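제5장 생활공간의 수납과 정리

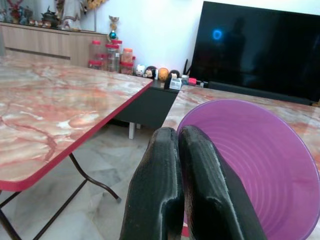 제2부 주거 관리의 실제

학습 목표
1. 수납의 기본 원리를 이해하고 생활용품을 사용 빈도에 따라 분류할 수 있다.
2. 접이식 가구와 낮은 수납장을 활용하여 공간의 용도를 전환하는 방법을 설명할 수 있다.
3. 투명 용기, 표시, 진열의 기능을 구별하고 이를 실제 공간에 적용할 수 있다.

주요 용어
동선, 사용 빈도, 임시 작업면, 고정 수납, 진열 수납, 표시

5.1 단원의 개관

주거 공간의 정리는 물건을 보이지 않는 곳으로 옮기는 일과 구별된다. 본 장에서 정리란 물건의 종류와 쓰임을 파악하고, 각 물건에 일정한 자리를 부여하며, 사용 후 그 자리로 되돌리는 일련의 과정을 가리킨다. 앞의 제4장에서는 바닥, 벽, 창호 등 건물 자체의 관리 방법을 다루었다. 본 장에서는 그 안에 놓이는 가구와 생활용품을 대상으로 한다.

장 첫머리의 사진에는 대리석 무늬 상판의 탁자 두 개와 그 뒤편의 낮은 짙은 회색 수납장이 나타나 있다. 왼쪽 탁자는 다리를 접을 수 있는 형태이고, 오른쪽 탁자 위에는 보라색 플라스틱 양동이가 옆으로 누워 있다. 수납장 위에는 빨간 뚜껑의 투명한 병과 작고 둥근 인형들이 한 줄로 놓여 있다. 학습자는 본문을 읽기 전에 이들 물건을 사용 빈도와 쓰임에 따라 어떻게 나눌 수 있을지 생각해 보고, 그 결과를 공책에 적어 둔다. 이 기록은 5.6의 실습 과제에서 다시 사용한다.

5.2 물건의 분류

분류는 정리의 첫 단계이다. 주거학자 마르기트 커토너(Margit Katona)는 가정의 물건을 상시 사용품, 주기 사용품, 보관품, 장식품의 네 부류로 나누었다. 상시 사용품은 매일 손이 가는 물건으로, 허리에서 눈높이 사이에 두는 것을 원칙으로 한다. 주기 사용품은 청소 도구나 계절 용품과 같이 일정한 간격으로 사용하는 물건이며, 보관품은 사용 시기가 정해지지 않았으나 버릴 수 없는 물건이다. 장식품은 보는 것 자체가 쓰임인 물건을 말한다.

같은 물건이라도 가정에 따라 속하는 부류가 달라진다. 양동이는 매일 물걸레질을 하는 가정에서는 상시 사용품이지만, 대청소 때에만 꺼내는 가정에서는 주기 사용품이다. 따라서 분류표를 그대로 옮겨 쓰기에 앞서 해당 가정의 생활 습관을 조사하여야 한다.

둔들로(Dundlow) 생활연구소가 43가구를 방문하여 조사한 결과, 거실과 주방에 놓인 물건은 한 가구당 평균 1,326점이었으며, 이 가운데 조사 기간 중 한 번 이상 사용된 것은 400점에 가까웠다. 나머지 물건의 상당수는 상시 사용품과 같은 높이에 섞여 있었다. 연구소는 물건의 총량을 줄이는 것과 별도로, 사용되는 물건과 사용되지 않는 물건의 자리를 나누는 조치가 필요하다고 보고하였다.

5.3 접이식 탁자와 임시 작업면

접이식 탁자는 필요할 때 펼쳐 작업면을 확보하고, 쓰지 않을 때에는 접어 공간을 비울 수 있는 가구이다. 식사, 다림질, 포장, 학습 등 서로 다른 활동이 한 방에서 이루어지는 주거에서 특히 유용하다. 두 개 이상을 함께 사용할 때에는 다음 사항에 유의한다.

가. 탁자 사이에 사람이 지나갈 통로를 둘 것인지, 붙여서 넓은 면으로 쓸 것인지를 미리 정한다.
나. 다리가 완전히 펼쳐져 고정되었는지 확인한다. 벌어진 다리의 끝은 통로로 나오지 않게 한다.
다. 수납장 앞에 펼칠 때에는 문이나 서랍을 여는 데 필요한 거리를 남긴다.
라. 무늬가 복잡한 상판에서는 나사, 단추와 같은 작은 부품이 눈에 잘 띄지 않으므로 쟁반을 받쳐 사용한다.

임시 작업면 위의 물건은 작업이 끝나는 대로 제자리로 옮긴다. 탁자를 접지 않고 계속 두면 상판은 점차 고정 수납의 성격을 띠게 되며, 본래의 작업 기능을 잃는다.

5.4 낮은 수납장의 윗면

낮은 수납장의 윗면은 손이 쉽게 닿고 시야에도 잘 들어온다. 이 때문에 식품 용기, 장식품, 임시로 둔 작은 물건이 함께 모이기 쉽다. 윗면을 효율적으로 쓰려면 종류가 같은 물건끼리 구역을 나누고, 키가 큰 물건은 뒤쪽에, 낮은 물건은 앞쪽에 배치한다. 사사키 아야네(Ayane Sasaki)는 이를 진열 수납이라 하고, 윗면의 일부를 항상 비워 두도록 권하였다. 비워 둔 부분은 물건을 잠시 내려놓는 자리가 되며, 걸레질을 할 때에도 편리하다.

수납장에 다리가 있어 바닥과의 사이에 틈이 생기는 경우에는 그 틈을 수납에 이용하지 않는다. 먼지가 쌓이기 쉽고 통풍을 방해하기 때문이다.

5.5 투명 용기와 표시

투명 용기는 내용물의 종류와 남은 양을 뚜껑을 열지 않고 확인할 수 있다는 장점이 있다. 높이가 낮은 용기는 같은 규격끼리 쌓아 면적을 절약할 수 있으나, 아래쪽 용기를 꺼낼 때 위의 것을 옮겨야 하므로 두 단을 넘기지 않는다. 뚜껑의 색을 통일하면 용기의 집합이 한 구역으로 인식되어 되돌려 놓을 자리를 찾기 쉽다. 다만 빛에 약한 식품은 투명 용기에 담아 개방된 곳에 두지 않는다.

표시에는 품명과 개봉일을 적는다. 상자는 인쇄된 표시가 앞을 향하도록 놓고, 내용물을 바꾸어 담은 경우에는 기존 표시를 반드시 가리거나 제거한다.

5.6 실습 과제

과제 1. 5.1에서 작성한 기록을 네 부류의 기준에 따라 다시 정리하고, 판단이 어려운 물건과 그 까닭을 쓴다.
과제 2. 자신의 집에서 낮은 수납장 또는 선반 하나를 골라 윗면의 배치도를 그린다. 구역을 나눈 뒤의 배치도를 함께 제출한다.
과제 3. 접이식 탁자 두 개를 펼친 방의 평면도를 작성하고, 통로와 작업면을 구분하여 표시한다.

5.7 고정 수납의 계획

고정 수납은 한번 설치하면 위치를 바꾸기 어려우므로 계획 단계에서 치수와 동선을 함께 검토하여야 한다.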